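In Praise of the Clear Container

I threw out a drawer full of opaque tubs in January and I have been happier in my kitchen ever since. I know how that sounds. I'm a grown person writing several paragraphs about leftovers, and I could keep going all afternoon, so bear with me, because I think the way we put food away says a lot about whether we'll ever eat it.

Let me start with the soup. It was a lentil soup, a good one, with the lemon added at the end the way my aunt does it. I made a big pot, ate two bowls, and put the rest in an old margarine tub with a nice tight lid. Then I put the tub behind another margarine tub, which had margarine in it. You can guess the rest! I found the soup 18 days later while looking for mustard. I had bought lunch out for most of that time, complaining to anyone who'd listen that there was never anything to eat in my house.

There was plenty to eat in my house. I just couldn't see it.

So I did a silly thing and wrote down everything I scraped into the bin for a while, with what it would have cost me to buy again. It came to $37 before I got tired of keeping the list, and that was with me being careful, knowing the list was there. Half a roast squash. Rice, over and over. A wedge of very nice cheese wrapped in foil, then put in a bag, then put in the drawer, like I was hiding it from the police.

People will tell you the answer is meal planning, and good for them. I've tried it. I love the part where you sit down with a cup of coffee and decide that the middle of the week will be stuffed peppers. Then the middle of the week shows up, you've been on your feet since 7 in the morning, and what you want is toast. Planning asks you to know how you'll feel later. Seeing only asks you to open the fridge door. I open mine constantly, sometimes for no reason at all, and every time I do I get a full report on what's in there: the beans are getting low, there's still that last bit of curry, somebody (me) has been at the fruit salad.

And you don't need a matching set, please don't buy one. A used jam jar is wonderful. A pickle jar is better, because you can get a spoon all the way down. Plastic is fine too. I have friends who won't hear of it, and I understand them, but plastic is light and it bounces, and a kid can carry it to the table.

Clear plastic comes in more shapes than it probably needs to, from bottles to shallow boxes with a latch on every side.
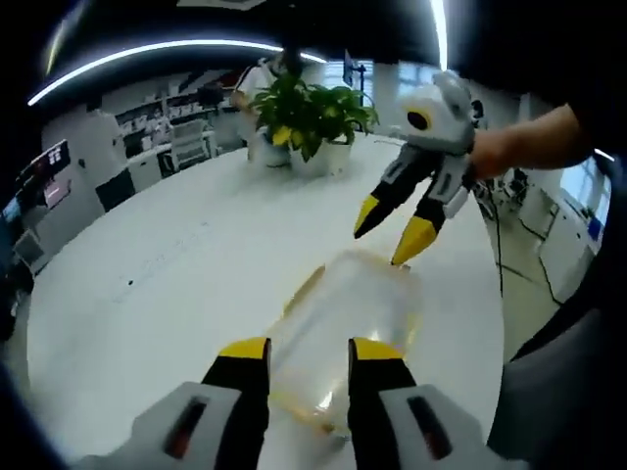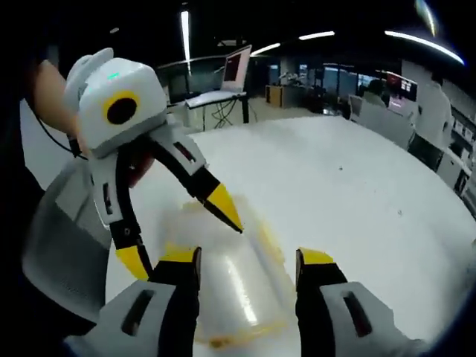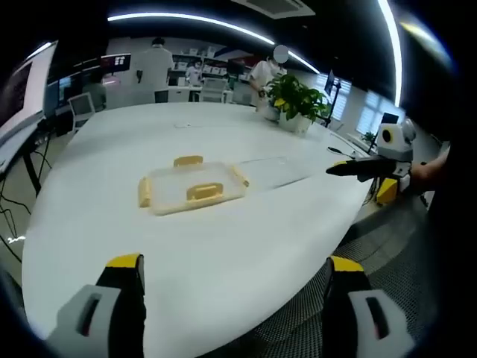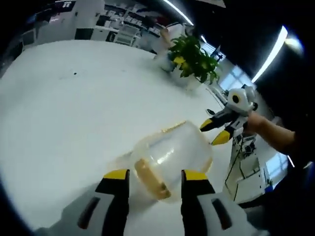

Chun-hung Shih, who read a first version of this, wrote back that I was giving the box credit for the work of the eater. Plenty of households waste next to nothing out of chipped enamel pots with a plate on top, he said, and the difference is that they cook with yesterday in mind. If you start dinner by asking what's left, you could keep it in a paint can. He added that seeing a thing every day is also a very good way to stop noticing it, and asked me how many times I had looked straight at the same half onion.

Well, quite a few times. He has me on the onion.

But I don't think we disagree as much as he'd like. Asking what's left is a habit, and habits need something to hang on. I grew up in a house where the fridge was my mother's territory and she carried the whole map of it in her head. She could tell you from the porch that there were two pork chops on the second shelf, on the left. I didn't inherit the map. Most of us who share a kitchen with roommates, or a partner, or teenagers who come home hungry at odd hours, don't have one person holding the map anymore. When the food is in plain sight, everyone has it. My roommate eats my leftovers now, which I count as a win (most days).

The other thing I'd say to him is that it looks good, and that matters more than we admit. Pickled red onions in a jar with the light behind them! Cooked beets! Even plain chickpeas have a kind of dignity when you can see them sitting in their water. I was never once tempted by a margarine tub. I've been tempted by a jar of roasted peppers at midnight, standing up, with a fork, and I'd do it again.

A few practical things, since people ask. Keep the tall stuff at the back and the short stuff in front, always. Put a strip of tape on the side with the day you cooked it, and write big. Tomato sauce will stain plastic, and you can fight that or you can decide that one box is the tomato box, as I have. Let hot food stop steaming before the lid goes on or you'll fog up the whole thing and be back to guessing, but don't wander off and forget it on the counter for the evening. And keep fewer containers than you think you need. When I run out of clean ones, I know it's time to eat what's in the full ones before I cook anything new.

Tonight that means rice, the end of the curry, and a fried egg on top. I can see all of it from here with the door open, and I should probably close the door.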